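Skelteck Opens Simulation-First Equipment Planning Service for Two-Finger Gripper Cells

Released 26/05/2025

Skelteck today opened orders for Fillia, a planning service that lets buyers of robotic arms test a proposed cell in simulation before a purchase order is signed. The service is aimed at small plants and research labs that buy arms in ones and twos and have no integration staff of their own.

A Fillia study begins with the customer's equipment list. Skelteck engineers model the arms and grippers under consideration, place them in a furnished virtual room and record views from close to the gripper as well as from further back. Buyers receive the renders with a reach and clearance report and a priced equipment schedule.

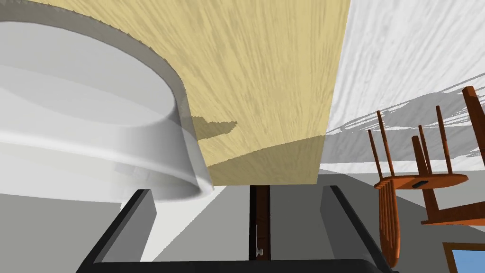

Render: Skelteck / Fillia

The close view is used to check finger opening against the size of the parts to be handled. Large hollow items such as bowls are a frequent source of specification errors, as the opening needed at the rim is often smaller than the clearance needed around the wall. The report lists both values for every item on the customer's parts list.

Pricing is fixed. A single-arm study costs $1000 and a two-arm study costs $2399, with one revision included in either case. The fee is credited in full against hardware ordered through Skelteck by the end of November. Customers who buy elsewhere keep the report and all renders.

Two-arm studies cover shared reach, the order in which the arms move, and the space left for people and furniture.
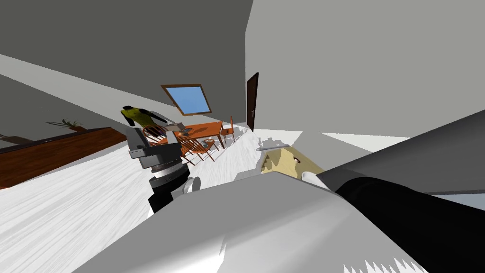

Spacing has a direct effect on budget. Arms mounted too close together may call for shorter links, a different base or slower motion, and each of these changes the quote. Fillia reports the cost of every option on a separate line so that purchasing staff can compare them without engineering support.

The service was tested with Kollár, a contract assembly firm, which used it to plan the replacement of two older cells. Kollár ran 211 simulated pick attempts on its parts list and changed its gripper choice before going to tender. The revised schedule also dropped one tool changer that the simulation showed was not required.

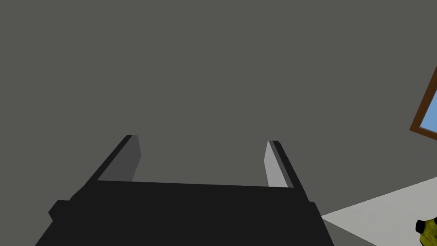 Finger length, finger angle and base width are entered as separate parameters, so a buyer can price a longer finger set without repeating the full study. Component data for the first release comes from Jultent, which supplies Skelteck with dimensions and list prices for 80 gripper and mount combinations. Other combinations can be added on request — lead time depends on the drawings available.

Fillia does not replace a site risk assessment, and the reports state this on the first page. Floor loading, power supply and guarding must still be checked at the customer's premises.

Orders and requests for a sample report are handled by the Skelteck sales desk.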